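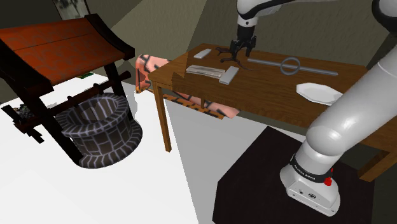 Ticket: Open day demo, simulated table task
Site: Birkham
Raised by: Isla Kingi
Assigned to: Andri Zürcher
Status: Open (was Closed, reopened by raiser)
Priority: Medium

Opened 20 April 2026, Isla Kingi

I was one of the visitors at the Birkham open day and I've been asked to put my complaint in here, so I am. We were told on the invitation that we would see the arm pick up "any object on the table". I stayed for the whole of the afternoon session. It picked up the white blocks, both of them, without trouble. It did not pick up the ring and rod, and each time I asked for the plate the presenter moved on to something else.

I'd like to know what the real success rate is, on which objects, and who counted. We are being asked to pay for a trial at Jastness on the strength of this.

Reply, Andri Zürcher

Thanks for writing it up. The demo ran in simulation with the Franka model, same build we use in the office. The figure on the poster was 97 per cent over 200 runs. I've asked Renzo to pull the logs. My guess is the grasp planner was timing out because the demo laptop was also driving the big screen.

Reply, Isla Kingi

A timeout would show up on the blocks as well, wouldn't it? Please don't guess. Also, 97 per cent of what?

Log entry, Renzo Monti

Pulled the logs for the afternoon. Findings so far:

Planner timeouts: none. So it wasn't the laptop.
Blocks: grasped and lifted on every request.
Flat grey bar: grasped, dropped once on the way up, second try held.
Twig thing: gripper went down over it and stopped short. Planner returned "no stable grasp" and the arm sat there until the presenter reset. 6 requests, no lifts.
Rod with ring: fingers closed on the ring, ring slid along the rod, lift failed. 2 requests.
Plate: never requested in the session. Isla is right that it was skipped.

The 200 runs behind the poster figure were the blocks and the bar only. I can find no run in that set with the twig, the rod or the plate in it. I don't know who wrote "any object".

Reply, Leonie Trummer

I wrote it. The wording came from last December's leaflet, when those were the only things on the table. The extra objects went in later to make it look less bare, along with the well and the pink cloth. I should have checked. Poster has been taken down from the web page.

Reply, Andri Zürcher

Reduced the approach height for thin objects and loosened the stability check. Reran the twig on my machine and it lifted. Closing.

Status changed: Closed

Reply, Isla Kingi

Lifted how many times? Held for how long? And if you loosen the check that decides whether a grasp is safe, of course it says yes more often. I'd have thought that was a reason to worry -- not a fix. Reopening.

Status changed: Open

Log entry, Renzo Monti

Ran it properly with Andri's change. The twig lifts, but it turns in the fingers and in most runs it falls before the arm gets clear of the table. The bar is now worse than it was. I've put the stability check back to the old value and kept the lower approach, which does no harm that I can see.

Friction on the twig model was left at the default, and its collision shape is one solid lump, so the planner thinks there is material between the prongs. That explains "no stable grasp" better than anything else we've had. Needs a new collision mesh. The ring is a separate matter: it's free to slide, and the planner treats ring and rod as one body.

Reply, Sorcha Ní Chonaill

I look after the Jastness side. Two questions from us before anyone books another visit. Has any of this been tried on a real arm with real objects? And can we choose what goes on the table?

Reply, Andri Zürcher

No real arm yet for this task. Yes to choosing, if we get the list a few days ahead so we can model them.

Reply, Isla Kingi

If you get the list ahead you'll tune for the list. Send us the results for every object, failures included, and let Sorcha bring one thing you haven't seen.

Reply, Andri Zürcher

Agreed on the full results. I'll have to ask about the unseen object.

Outstanding:
New collision mesh for twig (Renzo)
Ring and rod as two bodies (Renzo)
Plate: run it at all, record result (Andri)
Reword invitation and poster, Isla to read before it goes out (Leonie)
Unseen object at next visit, yes or no (Andri)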